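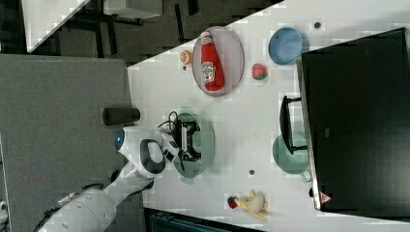
One reader wrote in June that the Alo folding table wobbles on carpet and asked if ours does too. It does, a little. On the kitchen floor it stands fine.

We bought it for the spare room and have used it for seven months, mostly for meals when family stays over. Setup takes two people the first time. The leg locks are stiff and the manual is no help. After that one person can do it.

The top wipes clean with a damp cloth. Tomato sauce left overnight came off with dish soap, but a marker line is still there. At 63 inches it seats six if the chairs are narrow. We also tried the Eltton, and its legs got in the way of everyone's knees.

Folded, it fits behind a door. The carry handle feels cheap and I would not trust it on stairs. I'd buy the table again, but only on sale.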